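**Pirby learns about grip force the hard way**

What a month for the folding bench! On July 31, 2023, Pirby's right gripper failed to release at a hem and kept pulling until the arm hit its force limit. The safety stop worked (hooray!), but it took 2 seconds, and Riet Hoekstra wants that much shorter.

Red sportswear, gray table:

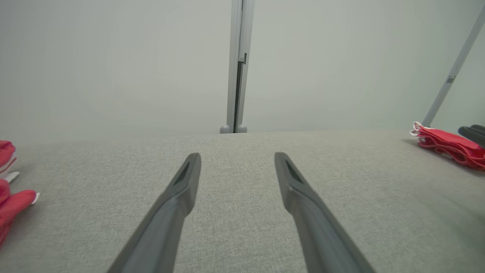
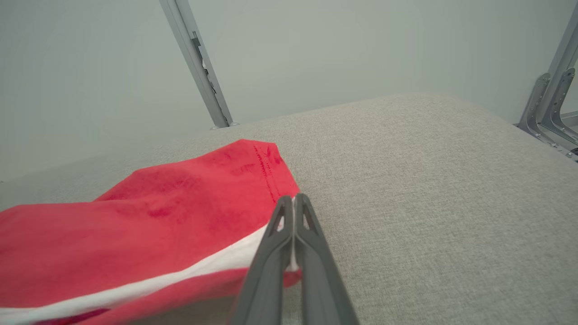
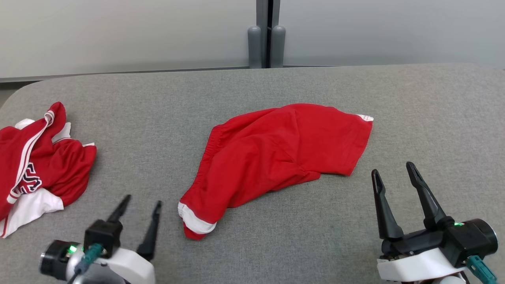
Koen Van Hecke suspects a late release signal and is digging through 300 logged grasps. Until he's done, please keep hands off the table while the arms are live!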